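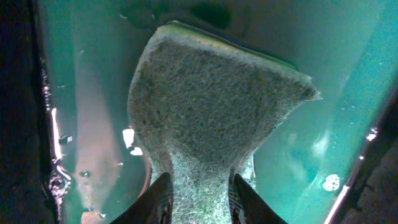

Pinça paralela Priltard: avaliação após montagem em braço de bancada

31 de janeiro de 2022

Comprei a pinça Priltard em kit para substituir a garra de um braço de mesa que montei em casa. A garra antiga funcionava bem com peças rígidas e mal com tudo o resto. O objetivo do projeto é retirar peças soltas de dentro de um recipiente, incluindo materiais fibrosos e sem forma definida, e por isso o ensaio foi feito sobretudo com esse tipo de objeto.

O que vem no kit

Corpo em duas metades, dois dedos escuros, servo, parafusos M3 e um flange de acoplamento. As instruções são uma folha única com vista explodida, sem binários de aperto. O flange não coincidia com o padrão de furos do meu punho Javex e tive de fazer um adaptador em PETG com 5 mm de espessura. Quem tiver um punho com furação normalizada não passa por isto.

Montagem

Demorei 90 minutos, dos quais 30 foram gastos a acertar o zero do servo. O fabricante pede que os dedos sejam montados com o servo a meio curso, mas a roda estriada só permite posições discretas e a primeira montagem ficou com os dedos desalinhados. É preciso desmontar, rodar um dente e voltar a montar. Um ajuste fino por excêntrico resolvia o assunto.

A câmara ficou presa ao punho com um suporte próprio, apontada para as pontas dos dedos. O kit prevê dois furos para acessórios no corpo, mal posicionados: com um suporte direito, o corpo tapa a zona de contacto. Usei um suporte inclinado.

Preensão de materiais macios

É neste ponto que a pinça justifica o preço. Com objetos fibrosos, do género feltro ou esfregão, a melhor pega obtém-se na parte mais estreita. Pegando pela parte larga, o material comprime, a corrente do servo sobe devagar e o controlador Gezer não distingue bem o contacto da compressão. No estreitamento a subida é mais abrupta e o limiar de paragem torna-se utilizável.

A configuração que mantive foi fecho lento, paragem por corrente e um pequeno avanço adicional depois do contacto. Sem esse avanço, as fibras cedem e a peça roda entre os dedos durante a elevação. Com avanço a mais, o servo aquece e começa a vibrar em posição estática.

Os dedos têm um ligeiro brilho, o que gera reflexos na imagem da câmara. Em fundo verde-azulado de superfície lisa, a segmentação por cor separa bem o material cinzento, mas os pontos brancos de brilho no fundo passam facilmente por detritos. Acrescentei um filtro de área mínima e baixei a exposição. As fibras soltas no contorno continuam a dar uma máscara irregular. Para calcular o ponto de pega, uso o eixo da peça e ignoro o contorno.

Folgas e repetibilidade

Há folga lateral nas pontas, percetível à mão com a pinça fechada. Em peças macias não tem consequência. Em peças metálicas pequenas nota-se, e para inserções com tolerância apertada não a recomendo. Uma anilha fina em cada eixo reduziu a folga, à custa de um pouco mais de atrito no fecho.

Software

A biblioteca fornecida expõe posição, velocidade e corrente. A leitura de corrente vem sem filtragem e com ruído suficiente para disparar o limiar em vazio. Uma mediana de 9 amostras bastou. O exemplo incluído no pacote bloqueia o ciclo principal enquanto a pinça fecha, pelo que convém reescrevê-lo antes de o integrar em qualquer coisa.

Comparação

Antes desta usei a Jokville, de dedos articulados. Abre mais e agarra melhor objetos cilíndricos, mas as pontas descrevem um arco e é preciso corrigir a altura durante o fecho. Perto do fundo de um recipiente, essa correção complica o planeamento. A Priltard fecha em linha reta e dispensa-a.

Pontos a favor: fecho paralelo, leitura de corrente acessível, peças sobresselentes vendidas em separado.
Pontos contra: zero do servo difícil de acertar, folga nas pontas, furos de acessórios mal colocados, documentação curta.

Fica montada no braço. A próxima alteração será forrar a face interior dos dedos com silicone fino e repetir o ajuste do limiar de corrente.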